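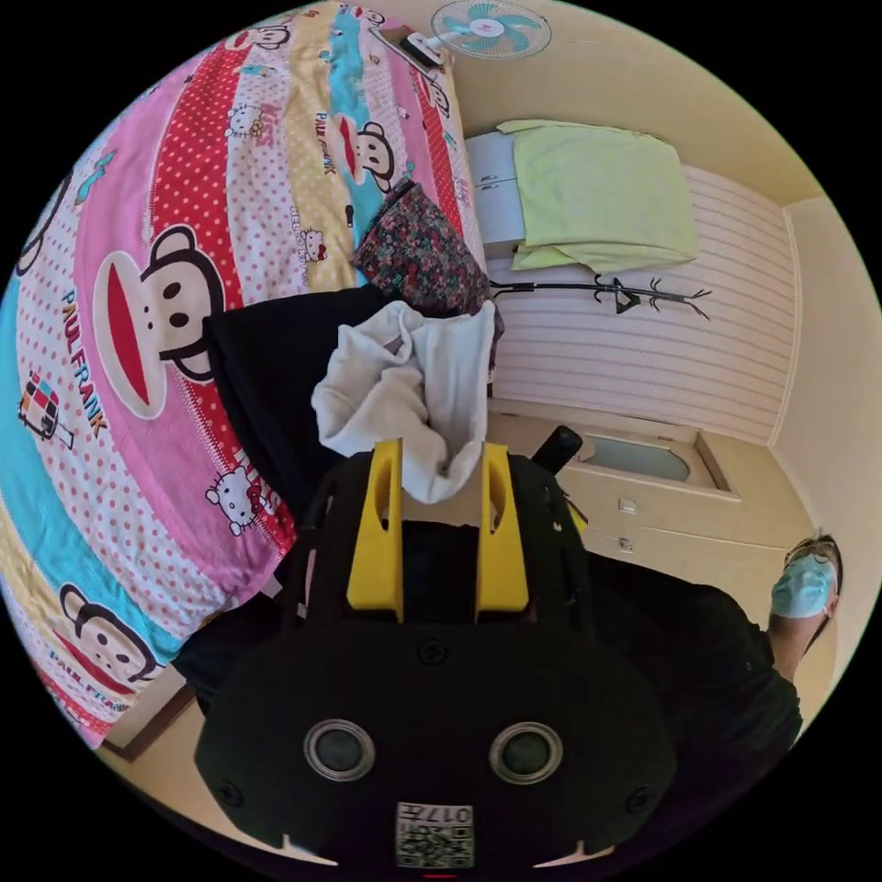
Gripper 017, bed clothes task, white cloth between the fingers.

2021-03-17
Notebook: Azra Đorđević
Project Dedgate, cloth part

Today I worked on the grasp labels for the bed recordings. The question is still the same as in the last entry: can we find the moment of the grasp from the finger opening only, without looking at the video? Krum believes yes for all objects. I believe yes for the hard ones and no for cloth, and I wanted to have it on paper before the meeting.

The old rule was written for the kitchen set in December. It says: when the opening stops to decrease and stays constant, the grasp has begun. With a cup this is very clear, because the cup stops the fingers. With a cloth the fingers continue to close slowly while the folds are pressed together, so the curve has no corner. It bends, and the rule puts the label too late, or it puts two labels for one grasp.

I took 56 episodes from the bed set and marked the grasp by hand in each one, going forward and back in the video until I was satisfied. Then I ran the old rule on the same episodes. The rule was late by around 900 ms in the middle case. For a policy this is bad – the arm would already be lifting when the label says it is still approaching.

New rule, which Saadet proposed at lunch: use the opening and the height of the gripper together. The grasp begins when the closing speed falls under a threshold, and it is confirmed only if the gripper goes up within the next 1000 ms. If there is no lift, the label is removed. I wrote it in the afternoon. It is short code, and most of my time went to the smoothing filter, which moved everything by a few samples until I ran it in both directions.

Result with the new rule: much closer to my hand marks on single garments. The double labels are gone except in 2 episodes. In both of them the operator grasps, lifts a little, puts down and grasps again, so I am not sure that the rule is wrong. Maybe my marks are wrong. I would like Paraschiva to mark these two without seeing mine.

Things I noticed while marking:

The printed duvet is hard for me also. Stripes, dots, monkey faces and cat faces everywhere, and when a small white cloth comes in front of the white parts I must look at the fingers to know where it is. The yellow fingers are good for this, they are visible against almost every background we have. The black garment lying on the duvet is easy to separate by color, but its own folds I can hardly see. The floral fabric is somewhere in between.

When garments lie close together, the fingers sometimes take a corner of the neighbor too. The opening curve looks then the same as for one thick garment. I have no idea how to catch this without the image. For the moment I write "multi" in the comment column, please do the same.

The Hattori script still rejects an episode if the height starts below zero. On a low bed this happens often. I changed the check in my branch only – Jasmina, can you look before I merge? The other users of Fustow may depend on the old behavior.

Not done today: the threshold itself. I chose it by looking at curves of the same episodes on which I tested, so the good result is partly my own choice. It must be repeated on the Flasen recordings, which I have not opened yet.

For tomorrow:
- send the two unclear episodes to Paraschiva
- fix the threshold, then run on Flasen without touching it
- ask Krum if he wants the time of first contact as a separate label
- copy my hand marks to the shared folder, they are now only on my laptop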